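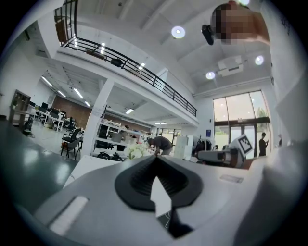
by Arano | January | 7 comments

Home Posts Bench notes About

Lost most of the afternoon to the hand-held gripper. It was tracking fine till about 120 grabs in, then the width reading just froze. Fingers moving, number not moving. Logger kept happily saving junk - 240 takes before I looked at the plot. Sigh.

First guess was the marker. Reprinted it, no change. Second guess, the Pivholm cable, swapped that too. Same thing.

Ended up being the script. I'd left a timeout at 600 from the Tultora tests and it was holding on to the last good value insted of throwing an error. My own fault, totally.

So now it beeps and stops if the number sits still too long. Annoying beep. Good. Redoing all the takes tomorow, coffee first.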